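6 March 2024

Slept badly, so I was up early with the big mug of tea and a head full of paper. Ita Fitzgerald rang before nine to ask whether I'd still do the folded cards for Kathleen Gallagher's party, and of course I said yes, because I never learn — 39 of them, if you please, and every one with a pocket inside for the little note. I do love it once I get going, though! There is something so soothing about a clean crease.

I spent most of the morning dithering over color. The cream looked mean and the green looked like a dentist's waiting room, but the lavender made me happy the minute I pulled it out, so lavender it is. Milan thinks the pocket should be deeper, and he may be right, so I'll try it both ways before I cut into the good stack. I still need to work out the sizes properly, too (my sums on the back of the envelope came to two different answers).

Soup for supper, and a long letter from Teresa, which I'm saving for bed.
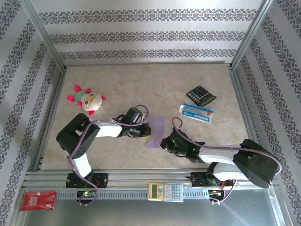
The lavender, with two calculators and the plush toy for company.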